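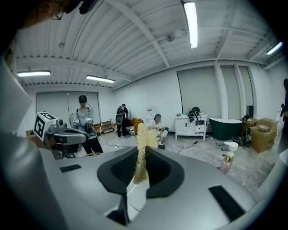
旧車レストアの共同ガレージ「Grastthorpe」では、2月から始まる足まわり再生コースの参加者を募集します! お題は、長く倉庫で眠っていた小型クーペのサスペンションとブレーキ一式。ばらして、汚れを落として、錆を取って、塗って、組み直すところまで全部やります。最初の数回はとにかく掃除です。白い柄のブラシみたいな、どこにでもある道具を握っている時間がいちばん長いのですが、油と泥の下から鋳物の刻印が出てくる瞬間は本当に楽しいですよ(私は毎回声が出ます)。

募集人数は11名、全20回。車いじりの経験は問いません。工具の名前がわからない方も大歓迎です。逆に、自分の車の部品を持ち込みたいという方は、作業台に載る大きさかどうか事前にご相談ください。

ブッシュの圧入とキャリパーのオーバーホールは、隣の工場Isuslowのプレス機と洗浄槽を借りて行います。ここは予約制なので、遅刻だけはご勘弁を。

持ち物:汚れてもよい長袖長ズボン、つま先の硬い靴、保護メガネ、昼食
貸出:工具一式、ジャッキスタンド、手袋
対象:18歳以上で、半分以上の回に出られる方

申込みはガレージ入口の用紙か、会報「Grasso」の巻末はがきでどうぞ。希望する作業(ブレーキ、アーム類、塗装)と、いま乗っている車があれば車種も書いてください。車のない方は空欄で結構です。応募が多いときは抽選とし、結果は全員に郵送でお知らせします。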